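Printed pegs with square heads: tag adhesion and nub tolerance

Stovano_Bits
Posts: 700

I print small pegs in white, a square block with a cylindrical nub, and each one carries a black-and-white fiducial tag. Two problems. The paper tags lift at the corners, and the nubs bind in their sockets on one side only. Socket bore is 14 mm. Printed block down, nub vertical.

iason_p
Posts: 26

Binding on one side is usually the seam. Move it to a random position or sand it off. For the tags, use matt label stock and wipe the block with alcohol first. Gloss laminate gives you glare under a strip light.
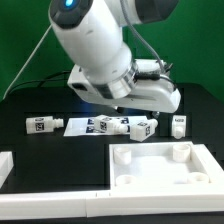 On the table surface, I'd stay with matte black. White blocks separate cleanly from it and you can find a piece that has rolled over on its side. A pale bench makes the tag border harder to pick out, particularly if you trim the label close.

Jarnik
Posts: 4,000

Disagree on random seams. You swap one ridge for a lot of small ones, and the nub then binds all the way round. Align the seam to one corner of the block and cut a shallow relief in the socket to match.

iason_p

That only works if the peg always goes in the same way round. His may not.

Stovano_Bits

It doesn't. Four orientations are allowed.

Jarnik

Then scrape the seam. Ten seconds per peg with a deburring blade.

a.alexiou

Has anyone tried printing the tag in two colours as part of the block? I did a batch on Saturday. Edges are sharp enough down to 14 mm, below that the small squares round off. No lifting, obviously.

iason_p

What about the side faces? Layer lines through the black squares looked poor on mine.

a.alexiou

Top face only. I still use labels on the sides.

Stovano_Bits

Will try the blade and the matt labels first. Leaving the bore as it is for now.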